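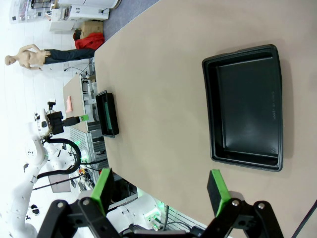

How does a school decide which art classes to have?

I used to think the principal just picked. Music on the left, painting on the right, done! Then I started going to meetings at Skoswood School, and wow, there's a lot more to it.

First, somebody has to work out the schedule. Skoswood has 18 classes and one art teacher, so she can't be everywhere at once. Each class gets art for part of the year and then switches to music. (I would've been so grumpy on switching day when I was seven.)

Next comes money. Paint, clay and paper get used up, and drums need fixing. The school writes a plan called a budget, a list of what it can spend and what it will spend it on. Last year there was 200 dollars left over in April, and it all went to clay!

Then there are the rules. Most states have a list of things kids should learn in the arts, called standards. One might say you should be able to make up a short dance, or talk about why you like a painting. The teacher still chooses how to get you there.

And kids can help too! Over in Brenenstead, students asked for a puppet club. They wrote a letter, 3 teachers said yes, and now it meets after lunch. So if your school doesn't have the kind of art you love, try asking your teacher about it.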